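Section 4: Making Up Your Cord Bundles

Welcome to the fun part of the Mustmont Knotting Kit! By now you have unpacked the box, sorted the colours and put the dowel somewhere it won't roll off. Before you start any of the projects in Section 5, your cord has to be cut and bundled. It doesn't take long, and working from tidy bundles makes a huge difference once you have a wall hanging half done and cord ends going everywhere.

The steps are the same for all the soft twisted cords in the range (Surkent, Agudelo and Bulta). If you bought the Bulta refill pack on its own, start at step 1 as well, as it comes on a spool like the others.

What you will need

Your spool of cord
Fabric scissors, the sharper the better
A tape measure
Rubber bands (there is a bag of them under the pattern booklet)
Masking tape
A clear stretch of table

Cutting the cord

1. Wipe the table down and let it dry. Light cord picks up coffee and pencil marks very quickly, and even the dark green will hang on to crumbs.

2. Stick a piece of masking tape at one end of the table and a second piece 40 centimetres along from it. These are your turning points.

Note: If your tabletop is waxed or freshly oiled, put down a sheet of baking paper first and tape onto that.

3. Pull the cord off the spool from the outside. Don't tug it up through the centre or you will add extra twist, and it will kink the moment you let go.

4. Hold the end at the first piece of tape, run the cord to the second and come back again. Keep going, back and forth, until you have the length given on your pattern card. Lay each pass beside the last one and keep the tension easy.

5. Cut the cord level with the first piece of tape.

CAUTION: Cut away from your other hand, and keep scissors and rubber bands out of reach of small children and pets. Cats in particular adore this cord.

Banding the bundle

6. Gather the strands together with both hands. Give them a gentle shake so they settle side by side. You are after a soft, relaxed bundle, so resist the urge to twist it up like a rope!

7. Pick which end will be the top. Leave the folds whole at that end so you have loops to hang it by. At the bottom, snip through any remaining folds so the tips hang free.

8. Slide a rubber band up from the bottom and stop it well below the middle. Two thirds of the way down is a lovely spot: the loops stay open and the tips have room to spread a little.

9. Wind the band around until it is snug. On most bundles that means 3 turns. The strands should be held firmly but still spring back when you pinch them.

Note: A contrasting band is easy to find again later. Yellow on green is our favourite, and it saves a lot of squinting when you are working in the evening.

CAUTION: Don't leave bundles banded in a hot car or on a sunny windowsill. Rubber goes sticky in the heat and can mark the cord for good.

10. Lay the finished bundle on the table and check it over. Look for loops at the top, a narrow waist at the band and loose tips at the bottom.
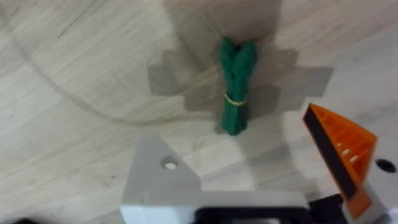
Storing your bundles

11. Hang bundles by their loops on a hook or a length of dowel. If you are short on wall space, lay them flat in a shallow drawer, no more than 4 deep, with all the loops facing the same way.

12. Tuck a paper tag under each band with the cord name and the cut length. Do this right away, while you still remember!

13. If a bundle is going to sit for more than 3 months, swap the rubber band for a scrap of cord tied in a bow.

If something goes wrong

The strands slip out when you lift the bundle: add another turn to the band, or use a smaller one.

There is a dent where the band was: hold the cord over a steaming kettle for a few seconds, keeping your fingers well clear, then hang it overnight.

The tips are fraying: trim off the fluffy part and wrap each tip with a narrow strip of masking tape until you are ready to knot.

Turn to Section 5 for your first project, the plant hanger. It uses two green bundles and the small wooden ring.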